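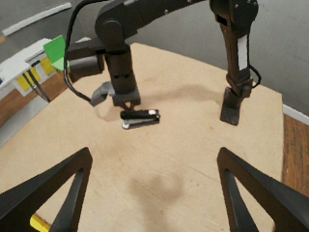
Light wood with a soft dark shadow on it

Threads > House and Garden > Tables

5/25/21

Right, I promised a few of you I'd write down everything I know about looking after an old wooden table, so I've made a pot of tea and I'm going to do it in one go. It'll be a long thread. Mute me now if you've only got glass.

I should say first that I'm not in the trade. I've had the same kitchen table for 27 years and I've made most of the mistakes on it myself, and then I've helped various friends and relations with theirs, so what follows is what I'd tell you if you were sitting in my kitchen with your coat still on.

Mine came from the Saturday sale rooms at Hurnstead, back when they were still behind the feed merchant. I paid £90 for it, which felt like an awful lot then (we were eating off a pasting table, so anything would have been an improvement) and it came home in a borrowed horsebox with a rug underneath.

It was filthy. Candle wax, ink, something sticky along one side that I still don't like to think about. I was so keen to get it looking nice that I went at it with a bucket of very hot water and a scrubbing brush and left it to dry in front of the boiler. Please don't do that!

What I got was a top that lifted at both ends like a stale sandwich. It took most of a winter in the cold back room to settle down again, with the sewing machine and two boxes of encyclopaedias sitting on it, and one board has never gone properly flat since. Peas roll towards my side.

So, first thing. Find out what finish you've got before you put anything at all on it. Turn up a hidden bit, under the overhang or inside a drawer, and put one drop of water on it. If it sits there in a bead, there's varnish or wax or a good oil doing its job. If it sinks in and goes dark you've got thirsty bare wood.

Then a dab of white spirit on a cotton bud. If the bud comes up yellowy and a bit greasy, that's wax. If nothing happens, try meths on another hidden spot, and if that goes tacky you've probably got shellac, and you want to be very gentle and possibly ring somebody who knows more than I do.

I do mean a hidden spot. My sister-in-law tried it in the middle of hers and there's now always a fruit bowl there.

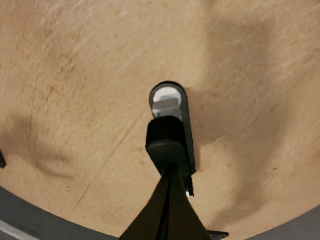

For everyday cleaning I use a cloth wrung out so hard it's barely damp, with a tiny bit of washing-up liquid if there's been gravy, and then a dry tea towel straight afterwards. I go along the grain, mostly out of habit. I don't use the sprays. They smell lovely and they leave a sort of film, and when you come to oil the thing later on the oil won't take evenly and you get a map of everywhere you sprayed.

Crumbs in the gaps between boards: an old toothbrush, or one of those wooden skewers. I know people who use a hoover nozzle. I know one person who used a knife and she's got a very nice pale line all the way down now.

Rings! Everyone asks about rings. White ones are nearly always just damp caught in the finish, so they're not as bad as they look. Leave it a day or two first because sometimes they go off by themselves. If it's still there, put a clean cotton cloth over it and pass a warm iron over the cloth, no steam, just a second or so at a time, and keep lifting it up to look.

Mayonnaise works too, believe it or not. You leave a blob on overnight and wipe it off in the morning. My mother swore by it and also by cigarette ash mixed with butter, which I've never tried, as I haven't got the ash and I'd sooner eat the butter.

Black rings are a different matter. Those are usually in the wood itself, from water and iron having met (a tin, a flowerpot with a wire round it, the foot of a pan) and no amount of mayonnaise will touch them. You can get oxalic acid for it, and people do, with gloves on and the window open. I've done it once. It worked, but it took the colour out all round the mark as well and I had to do the whole board to match.

On the whole I'd say live with a black ring. I've got one from a Christmas tree stand and I'm quite fond of it now.

Sanding. I know, I know, you want to get the sander out. I did too. There's something about seeing all that pale new wood coming up that makes you feel like you're getting somewhere. But if you've bought anything made in the last fifty years have a look at the edge first, as a lot of them have just a skin of nice wood over something else and you can go through it before you've finished your sandwich.

If it's solid, go by hand, 120 grit and then 180, and stop sooner than you'd like. Hoover up, wipe it down with a barely damp cloth, let it dry and feel it with your palm. If it's gone furry that's only the grain standing up, and a light rub with the 180 will see it off.

Keep the dust off the sourdough. I say this with feeling.

Now oil. I used Pralholm for years and was perfectly happy with it, then our ironmonger stopped getting it in and I moved over to the Akotance hard wax stuff, which costs more but goes further. Either is fine. What matters more is how you put it on, and I think people are almost always too generous.

Pour a little on a lint-free rag (old pillowcases are best, T-shirts shed) and rub it in till the wood looks wet but there's nothing lying on top. Wait ten minutes, or whatever the tin says. Then take a second rag and rub off everything that'll come off. You'll feel as if you're undoing all your good work, but whatever's left sitting on the top goes gummy and you'll be sticking to it at breakfast.

2 coats is plenty for a kitchen table, with a night in between. I've known people do six. I'm sure it's beautiful.

VERY important, and I'd put this in red if I could: don't screw the oily rags up and put them in the bin. They heat up on their own as they dry and they can catch fire. Lay them out flat outside on something that won't burn until they've gone stiff, or put them in a bucket of water. I was given this telling-off by the man in the ironmonger's and I've passed it on to everyone since.
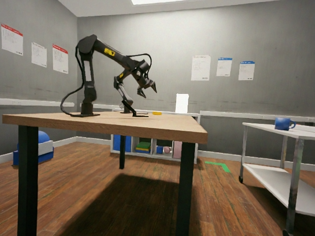

Legs next, because everybody forgets the legs. Get underneath once a year with a torch and a cushion for your knees. Push each leg, gently, and see whether it moves where it joins the rail. If it's bolted, tighten the bolt. If it's pegged or glued, a wobble means the joint's gone dry and it wants taking apart and doing again, and squirting glue in the crack from the outside won't help, though I've done it and so will you.

If the table rocks but the joints are all sound, it's most likely your floor. Turn the table round the other way before you start sawing anything! My neighbour shortened one leg, then another to match, and so on round. It's a very comfortable height for the grandchildren.

Felt pads are good on a hard floor. Get the ones with a nail if you can, the sticky ones creep out sideways and collect hair.

While you're down there have a look for little round holes with pale dust under them. Old holes with dark insides are just old holes. Fresh ones look like a biscuit someone's bitten into, and you want to treat those quickly and keep the table away from your other things till you have.

Somebody asked me last week about sun. Yes, it matters, and it does it so slowly you don't notice. Mine stood under the same window for years with a runner down the middle, and when I finally took the runner off for good there was a stripe. I turn the table end to end every September now, when I do the curtains, and it's evened out a fair bit. You can still see the stripe at teatime if you know where to look.

And radiators. If you can, keep it an arm's length off. Wood doesn't mind being cold half as much as it minds being cooked on one side.

Someone else wanted to know about extending tables and I'm afraid I've only had dealings with one, a wind-out belonging to the Shabalala café up by the bus stop (get the 463 and stay on till the top of the hill, the cheese scones are worth it). They were going to throw it out because the handle had seized. A candle rubbed along the runners and some patience with the handle and it was moving again by closing time. They keep the spare leaf behind the counter, lying flat, which I was pleased to see. Leaves stood up against a wall will bow.

Hot pans. I use cork mats. Slate looks lovely but it passes the heat straight through and then you've got a square mark where you could have had a round one.

Tablecloths I go back and forth on. I like one for Sundays. But the wipe-clean ones do trap the damp, and if you leave one on for weeks at a time you'll want to lift it now and then and let things breathe. We left ours on over a whole summer holiday once and came home to a patch of grey fluff in the shape of Portugal.

I've probably left out lots. I haven't done pets, or children and felt tips (milk, for biro, dabbed on and left, though it's only worked for me about half the time). I haven't done scratches either, but a walnut rubbed along a shallow one really does hide it, and then you eat what's left of the walnut.

If you've got a question put it underneath and tell me what sort of wood it is if you know, and how old, and whether there's a radiator. I'm going to drink the rest of this tea, it's gone a bit cold, and then I've got to go and find out why there's a wet flannel on mine.

Filed under: wooden furniture, oil and wax, mending

Contact us | © House and Garden Threads | Back to top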